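Why Is There Always Room for Friction?

Rub your hands together, fast, for as long as it takes to say your whole name. Feel that? Your palms got warm! You just made friction, and you didn't need a single piece of equipment to do it.

Friction is the push-back you get when two surfaces touch and one tries to slide over the other. It is working all day long, in your shoes, on your bike, and even when you turn the page of a book. Rough or ridged surfaces and smooth ones can behave very differently, and a tabletop is a great place to start finding out.

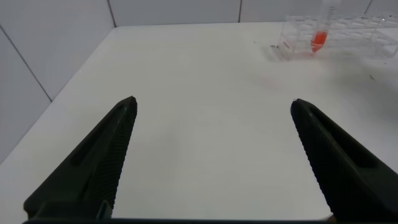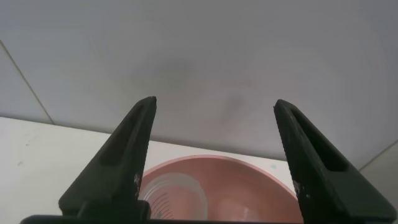

Bumps you can't see

Look at a sheet of paper. Smooth, right? Now imagine shrinking down until you were smaller than a speck of dust. That paper would look like a wild, tangled forest! Even a shiny kitchen plate has tiny hills and valleys on it. When two surfaces press together, the hills on one bump and catch against the hills on the other. Some of the tiny particles in them even stick together a little. All that catching and sticking is what slows things down.

Try this: put a book on a table and give it a gentle push with one finger. It slides a short way and stops. Now stack 2 more books on top and push again. Harder, isn't it? The extra weight squeezes the surfaces together, and more squeeze means more friction.

The great slide race

My niece Glenys Bloxham invented this one on a rainy Saturday, and we have played it ever since. You will need:

A large tray or a smooth board
A coin
An eraser
A wooden block
A ruler
A stack of books

Line up the coin, the eraser and the block along one end of the tray. Slowly lift that end. Which one slides first? Which one hangs on the longest? When something starts to move, stop lifting and have a friend measure how high that end of the tray is. Write it down!

In our race the eraser held on until the tray was 24 centimeters high, and Glenys cheered so loudly that the dog left the room. Your numbers will be different from ours, and that's fine. Run the race 5 times and see if the same racer wins every time. Then cover the tray with a dish towel and start all over again.

Starting is the hard part

Have you ever tried to push a heavy box across the floor? You shove and shove, nothing happens, and then whoosh, off it goes! Scientists have names for this. The friction that holds a thing still is called static friction, and the friction on a thing that is already sliding is called kinetic friction. Static friction is usually the stronger one, so the first little bit of any push is the toughest.

Friction you want, friction you don't

Without friction you couldn't walk. Your feet would slip out behind you at every step, and your shoelaces would never stay tied. Bike brakes use it too: the pads squeeze the wheel or a metal disk until you slow down.

But sometimes friction is a nuisance. It makes hinges squeak and wears out the heels of your socks. That's when people use oil, which gets in between the surfaces and helps them slip past each other.

Words to know

Friction: a force that pushes back when surfaces rub together
Lubricant: something slippery, like oil, that cuts down friction
Traction: the grip that keeps a shoe or a tire from slipping

Now go and find the slipperiest pair of socks in your house. (Ask before you try them on the kitchen floor!)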